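**Psalm 70 before or after the reading?**

**flidance_reader:** New prayer book at our church in Risness puts Psalm 70 *before* the reading. Always did it after. Anyone know why??

**drirnside2:** Ours is before too. Makes sense to me, you ask for help and then you listen.

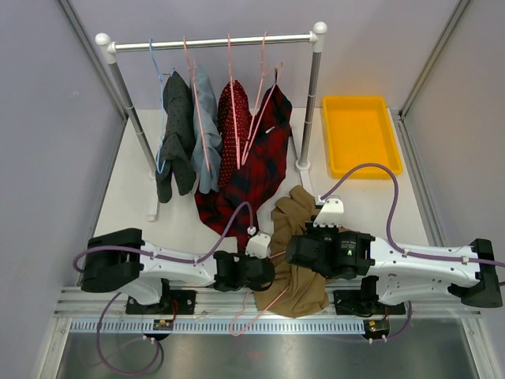 *garment rack, silver rod with white connectors*

**oldhymnal:** Disagree. Psalm is a response – needs somthing to respond to. Page 1207 in my old book has it after.

**flidance_reader:** Thats what I grew up with. Will ask our priest

**drirnside2:** ok but Psalm 100 is before in both books, so?

**oldhymnal:** Different service.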